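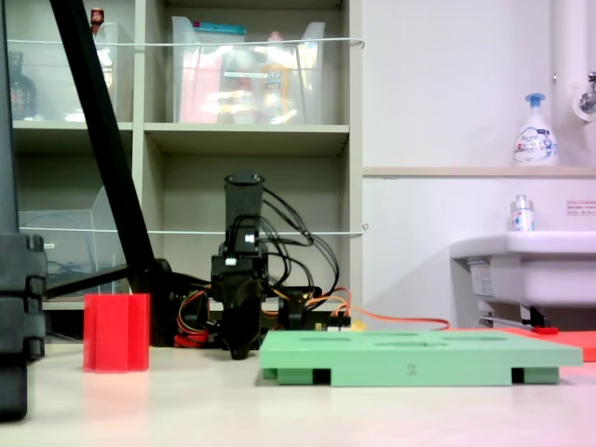 Tabletop arms at the Jestdale site: questions from staff

Updated September 5, 2023

Which work is being automated?

Tray loading and tray clearing for small parts, in the preparation room only. Goods-in, final inspection, packing and dispatch are not part of the change. The Clallorville site will decide on its own timetable and nothing on this page applies there.

Will jobs be lost?

No post at Jestdale is being removed under this project. Hours spent on tray loading will fall, and those hours move to inspection and to kitting for the Machala line. Anyone whose main duties change will receive a revised job description and has 28 working days to query it.

What does an operator do when an arm is running?

The operator sets out the trays, starts the cycle from the Wineo screen, and deals with stops. A stop is raised when a part is missed, dropped or wrongly seated. One operator may look after two benches but not three.

Who decides whether a part is good?

A person. The arm places parts and has no say in whether they pass. The inspection sheet is signed by hand, as before.

How many trays is an arm expected to load in a shift?

The planning figure is 288. It is used for scheduling material and is not a personal target for the operator. If a bench falls short, the shift lead looks at the stop log first.

Is my work being recorded?

Wineo logs cycle starts, stops, the reason given for each stop, and the bench number. It does not log names. Shift leads can match a bench to the rota, and they may do so for safety reports or part tracing. They may not do so for appraisals.

Can I reach over the bench during a cycle?

No. Press pause, wait for the amber light to go steady, then reach in. If a part has rolled under the tray, lift the tray out fully and do not tilt it.

What if a cable is in the way?

Leave it where it is and raise a stop. Operators do not unplug or reroute cables, and circuit boards on the bench are not to be touched by anyone outside maintenance. A cable that lies across a place where you need to work is a valid stop reason - use code 465.

Do I have to be trained?

Yes, before your first shift on a bench. Training takes one morning and is paid at your normal rate. The practical part consists of 100 supervised cycles, which can be split over two shifts. A refresher is due after any absence longer than three months.

Can I refuse a bench?

You can ask to stay on manual work, and requests made before the end of December will be met where the rota allows. Manual loading continues for odd sizes and for orders too short to be worth setting up.

Will my pay grade change?

Operators who pass the training move to the bench allowance from the next pay period. Staff who stay on manual loading keep their present grade.

What happens when an arm is out of service?

The bench goes back to hand loading with the same trays. Shift leads must keep enough people trained in hand loading to cover one full bench per shift.

Where do I send a question that is not answered here?

Use the form on the staff pages or ring extension 1949. Replies that affect more than one person are added to this page.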